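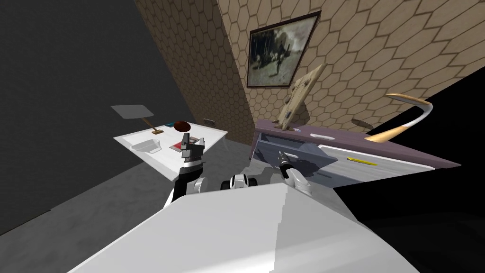
3 min read

2025-07-10

Drawer day again. I had the headset on by half past eight and was driving both arms before Diệp Đỗ had finished her toast at the other end of the call. She set the list last night: open the left drawer of the purple dresser, hold it, leave the left arm parked over the desk out of the way. Then do it again from a new starting spot.

Driving in the simulator is harder on the neck than the real one at Skorkumside. The view leans over when the head leans over, and after an hour I start tilting in my chair to match it. I had to stop twice before lunch and look out the window at the neighbour's fence, which is level.

The right hand is the one doing the work in these. I bring it in low, get the fingers past the front edge and pull back with my whole forearm. If I pull with the wrist only, the arm takes a strange path and Diệp throws the run out. She is strict about it and I don't blame her. The policy copies whatever I do, including the bad habits. In January we trained on a batch where I paused before every grasp to scratch my nose, and for two weeks Plistberg paused before every grasp too.

The left arm is the trouble. I forget about it. It drifts while I'm busy with the other hand, and this morning I let it sink until it hit the desk on three runs. I've started resting my left elbow on a cushion, the grey one from the couch. It helps some.

Lunch was leftover dumplings. Phoned the dentist and moved my appointment.

In the afternoon we switched to the wrist view checks. For these I open the fingers all the way, hold still, then swing the hand slowly across the room so Diệp can see whether the picture keeps up with the pose numbers. There was a lag last week and she thinks it was in the Bresavance bridge, the bit that carries my hand position over to the simulator.

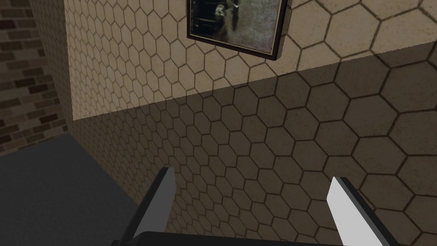 She had me hold each pose for a slow count of five. I got bored and went too fast on a few and had to redo them. The lag is better since the update but I could still feel it when I turned quickly, a sort of rubbery catch-up at the end. She has written it down as fixed. I have written it down here as mostly fixed.

We talked for a while about colour and light. Diệp wants the next set of rooms to have different walls, because the Đồng run learned to find the drawer partly by the honeycomb pattern behind it and went to pieces in a plain room. That means recording a lot of this over. I said fine, as long as it's after the long weekend.

Last block was more dresser work, with the left hand held up high this time to keep it clear of the desk.
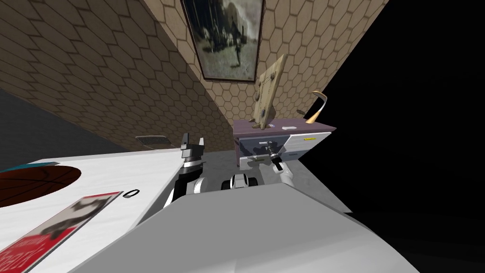

Right hand at the drawer front, left hand up. Late afternoon block.

My shoulder was sore by then. Holding an arm up and doing nothing with it is more tiring than using it. I asked if we could freeze the left side in software and Diệp said no, she wants both arms live because later tasks will need them both, and she doesn't want a robot that has only ever seen one of its arms switched off. Fair enough.

The count stands at 1552 kept runs, out of 2296 recorded. The target for this stage is another 397 kept. At my present rate of throwing them away that will take me past the end of the month. I'd like to get better at the first second or so of each run, where most of the rejects come from. I move off before I've properly looked.

Put the headset on to charge and wiped the foam. It needs a new one — must order it tomorrow. Soup for tea, then bed early.

Contact | © 2025 | Back to top
This site uses cookies to remember your settings. By continuing to browse you agree to our use of cookies. Accept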